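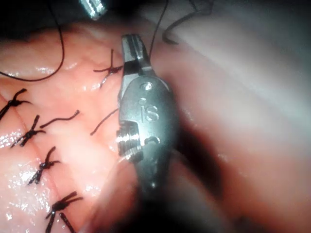

Bench notes, week of 11th November

Quick one this time, the Zukumis people are in and I've got the floor till lunch.

Left arm on the suturing cell is back. It had been lagging on wrist pitch, worst near the end of travel, and the jaws were slow to close after a long run. We blamed software for 2 days. Wasn't software. Cable tension on the instrument drive, plus a tired bearing in the carriage. Flonov sent the bearing, wrong size, then sent the right one. Carriage off, bearing swapped, carriage back on, re-tensioned both pairs, homed it, left it cycling overnight with no load. Fine by morning.

Please, if you fit an instrument: seat it, wait for the click, THEN home. Two of the faults in the log were just somebody homing with the latch half over. And write the number of runs on the card. The card is in the drawer with the hex keys, not on the bench, it kept getting wet.

Cleaning is the same as before. Flush the shaft, brush round the pulleys, dry it properly with the air line on low. High pressure pushes muck further in and then its me picking it out with a pin.

The check after any work on the arms is still the thread pull. Take the suture in the jaws, draw it out straight and hold. Watch the strand, not the screen. If it creeps or the tips roll, tension is off and you go back to the start. Do it at 8 wrist positions, write them all down even the good ones. Then tie a few knots on the pad before handing over to anyone.

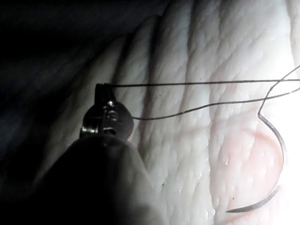
Lenka Beneš wrote back on the draft of this to say the thread pull ought to be done with the arm warm, after twenty minutes of cycling, as a cold carriage passed for her last month and then slipped in the afternoon. Fair enough, added to the sheet. Warm up first, from now on.

Still to do: camera recalibration on the Ayala stand (tomorow, if I get the target back), new drip tray, label the spare cables. Jostex have quoted for two more drive pulleys and I've said yes. If you've borrowed the small torque driver, bring it back, no questions.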